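Glass test tubes in a plastic rack: how do you clean the rack, and do you dry tubes in it?

Sum-yee Chow
Posted October 24, 2026

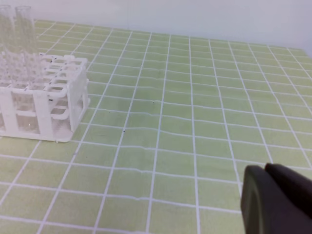
I am helping to set up the science corner at our community learning centre in Darneck, and I have a few things I am not sure about. I was trained in bookkeeping, so please forgive me if some words are wrong.

We have a white plastic rack with square openings on the top and again on the lower level. I keep it on a green mat with a white grid. The rack has small dark specks along the top edges. I have wiped it two times with dish soap and a cloth and the specks are still there. Are they mould, or only marks in the plastic? I would not like to put it in front of the children if it is mould.

My second problem is the tubes. They are plain glass with a rounded rim. After washing I stand them upright in the rack, and the next morning there is a little water in the bottom and a cloudy ring on the glass. Our tap water here is quite hard. The lady before me left a note which says only "rinse twice, rack", so I do it like this, but I don't believe it is enough.

Last question, the mat has a wrinkle across the middle and it does not want to go away. Can I iron it? I don't know which material it is. There is no label on the back side.

Chia-hao Tai

Hello Sum-yee. I looked after the glassware in a school prep room for many years, so I will try to answer in your order.

The specks. From a photo I cannot tell you if it is mould. Try a soft toothbrush with a paste of baking soda and a little water, and brush only one corner first. If the corner comes clean, do the remaining part the same way. If nothing changes after this, it can be a mark inside the plastic, and I would stop worrying. Please don't use acetone or nail polish remover. Some plastics become sticky or dull from it, and you don't know which plastic you have. Also be careful with the dishwasher. I once put a Lai rack on the bottom shelf and it came out with a bend, so it was rocking on the bench for the rest of its life.

The tubes. Standing upright they will always keep some water in the bottom. You should turn them with the mouth down. If your openings let the rim go through, you can do this in the same rack, but put a folded tea towel under it, and lower the tube with your hand, don't drop it. If the rim does not pass, buy a rack with pegs. We had the one from Undumetti and it was good enough.

For the cloudy ring, fill the tube with white vinegar, wait 20 minutes, then use a tube brush and rinse it well. The last rinse should be with distilled water from the supermarket. Since we started with this in March of my second year, I did not need to polish any tube by hand. Check also the rims with your eyes before you touch them. A chipped rim goes directly to the broken glass box, even when it looks like a very small chip.

The mat. Please don't iron it when you don't know the material. Roll it against the direction of the wrinkle, around a cardboard tube, and leave it two days. Then lay it flat with some heavy books on top. Mine became nearly flat, not perfect.

Novow

just buy a new rack, they are cheap. and tape the corners of the mat

Sum-yee Chow

Thank you Chia-hao, this is very kind. I tried the toothbrush on one corner and some of the specks are gone and others are not, so I suppose there are two kinds. The vinegar I will do tomorrow, I have only the brown one at home. The mat is already rolled up behind the door with a rubber band on each end.

Novow, thank you also. The tape I had tried before, but then the wrinkle only moved to another place.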